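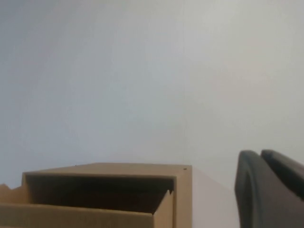 An open cardboard box beside the fingers of a gripper, seen from the arm's wrist camera. Photo: Treser

Treser has published a revised practice note on wrist-mounted cameras for robot arms that work from cardboard boxes. The document, dated October 2025, replaces a draft circulated to integrators in June and runs to 62 pages.

The main change concerns what an operator must check before an arm is allowed to reach below the rim of a box. Under the draft, a clear view of the opening was enough. The revised note treats a shadowed interior as unknown space. If the camera image does not resolve the inside of the box, the arm must stop above the rim until the lighting or the viewing angle has been changed, and the stop must be logged.

Torn or ragged edges get a clause of their own. A box with a damaged corner may still be used, but its rim height has to be measured again at the damaged side -- the nominal figure from the packaging drawing is no longer accepted. Loose flaps count as part of the obstacle and are to be folded out or removed before a run begins.

Approach speed within 15 centimeters of cardboard is left to the site, provided it is written into the cell's risk assessment. Orathai Inthanon, who edited the note, said the working group could not agree on a single limit. "Soft fingers and hard fingers behave too differently at the rim," she said.

The requirements were tested at Dasturik's packing site in Nicholas over 2,114 picking cycles, 945 of them with damaged boxes. Test records are included as an annex.

Soon-im Hyun of Tratico, which supplies arms to the site, said the logging clause would require a software update on older controllers. The company has not set a release date. Comments on the note can be sent to Treser through its standards desk.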